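Old office tower – strip it, fix it or bin it?

embla_n
Have inherited a retired office desktop from work. Opened it up on Wednesday and so far the processor, the hard drive and one stick of memory are out. Plan is fresh paste, everything back in, then a quiet life as a file store in the cupboard. Is it worth the bother?

trornenlow
Worth it if you enjoy dust. Leave the drive out, though. I wouldn't trust an office disk with a shopping list.

quangton
Disagree. I've a drive from the same sort of clear-out with 1,188 hours on it and it's fine. Check the health readings before you condemn it. And where have you put the processor? Please don't say the carpet.

embla_n
Not the carpet. I do have some standards.
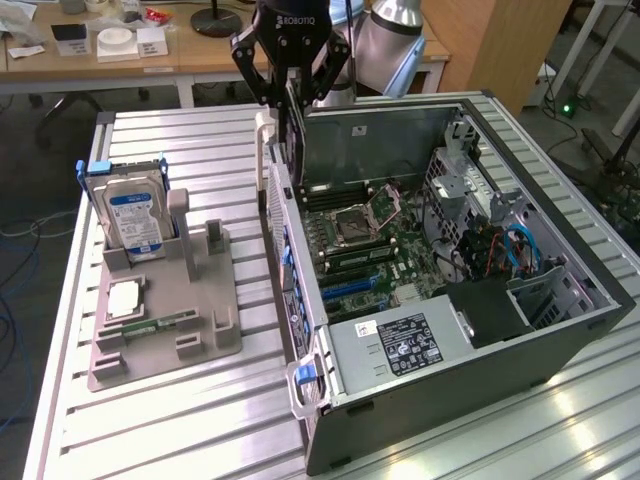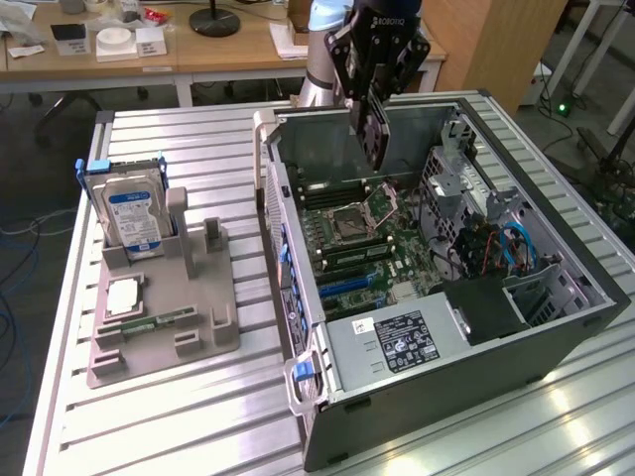

What I can't decide is whether to put the memory back first or last. The manual runs to 203 pages and spends most of them warning me about lightning.

Obura
Processor first, lever down, then memory. With the socket open like that I'd keep sleeves, screwdrivers and tea well away from it. Bent pins are a miserable evening.

trornenlow
Memory first. More elbow room.

Obura
More elbow room to drop a stick on the pins, yes.

lientruong
I like the blue latches on these old cases. Drive caddies that just click in – my new one needed 3 different screws and a prayer.

quangton
Tie those SATA cables back before the side goes on, or you'll be in there again by the weekend.

embla_n
Processor first, then. Trornenlow may sulk. Will run the drive checks tonight and report back if it boots.

trornenlow
Already sulking.

Contact the moderators | © Nurkis Forums | Back to top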